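Folding microfibre for the drawer: tag in or tag out?
Home & Laundry > Cloths, towels and linens
Page 1 of 1

tern_and_tide
Posted Jan 23, 2025
I keep a stack of square microfibre cloths in a shallow kitchen drawer. The internal height is low enough that a badly folded cloth catches the frame when the drawer shuts. At present I fold in half, then in half again, then into thirds, and the stack leans to one side. I think the care tag is responsible. Does anyone fold with a fixed starting position for the tag, or do you cut the tags off and have done with it?

grout_line
Cut them off. Use a seam ripper, not scissors, and go in from the back of the hem. Four stitches at most. The tag on mine was stiffer than the cloth and scratched a hob.

Colton Dhillon
I would leave the tag on. On many of these it is caught in the same line of stitching as the hem, and once that line is opened the edge starts to fray in the wash. I lost two Dolari cloths that way in August.

The lean has more to do with where the hems land. A hem is several layers of fabric and the middle is one. Fold in half twice and you have stacked the hems along two sides of the packet, while the other two sides are plain folds. Turn alternate cloths through 180 degrees when you stack them and the lean goes.

For the tag, I start every cloth the same way: flat on the table, tag at the far edge, towards the right. First fold brings the near edge up to the far edge. 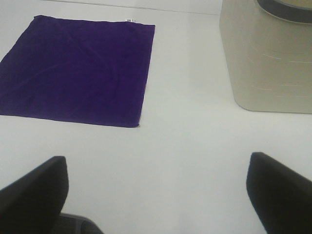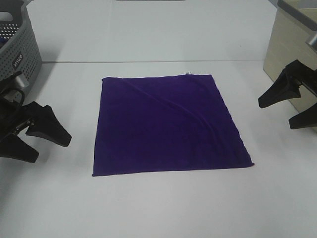
Purple cloth laid flat, tag near the far edge on the right. Some creasing still to smooth out in both.

The long diagonal crease in the second one wants dealing with before the first fold. Flat of the hand, from the middle towards the corners. If you fold over it you get a ridge through every layer.

tern_and_tide
Thanks. Does the pile side go up or down? Mine have a plush face and a flatter one.

Colton Dhillon
Plush face up at the start, so it ends up inside after the first fold. Plush against plush grips and the packet holds its shape. The other way round it slides open in the drawer.

grout_line
Still say the tag is pointless. What information is on it that you need after the first wash?

Hạnh Hứa
The wash temperature and the weight, if the maker prints them. I have 289 and 386 gsm cloths from Neten in the same colour and after a year the tag is the only quick way of telling them apart. The heavier one is for drying glasses. The lighter one leaves streaks.

I do disagree with Colton about the first fold. If the near edge goes to the far edge, the tag is shut inside the fold and makes a bump. I turn the cloth over sideways: left edge to right edge, then the far edge down to the near edge, with the tag poking out at the end. Then I can pull the cloth I want from the stack by reading the tag.

Colton Dhillon
That works if you store them upright like files. In a shallow drawer with the cloths lying flat you can't see the tag either way. I have not been able to measure a bump from a single tag.

Hạnh Hứa
Mine are upright, yes, in a Plesent divider. Fair point about flat storage.

oatcake_78
Is there any reason to fold at all? I put mine in a tub under the sink. 800 washes between them and they clean the same.

grout_line
Lint. A cloth in an open tub collects whatever is in the cupboard.

oatcake_78
The tub has a lid.

Hạnh Hứa
Then the tub is fine. Also check for a coloured hem that bleeds. I had a Lục cloth, 100 per cent polyester according to the tag, where the thread in the hem was a different fibre and turned pink at one corner. It marked a white tea towel. Wash new dark ones separately, no softener.

tern_and_tide
Update. Refolded the whole drawer with the tag at the far right and alternate cloths turned. The lean has gone. I dropped the fold into thirds as well, and the drawer shuts with two folds only. Tags are staying on for now. I haven't tried Hạnh's version because the dividers I can find are all too tall.

grout_line
Cut a divider down with a fine saw. Tape the line first.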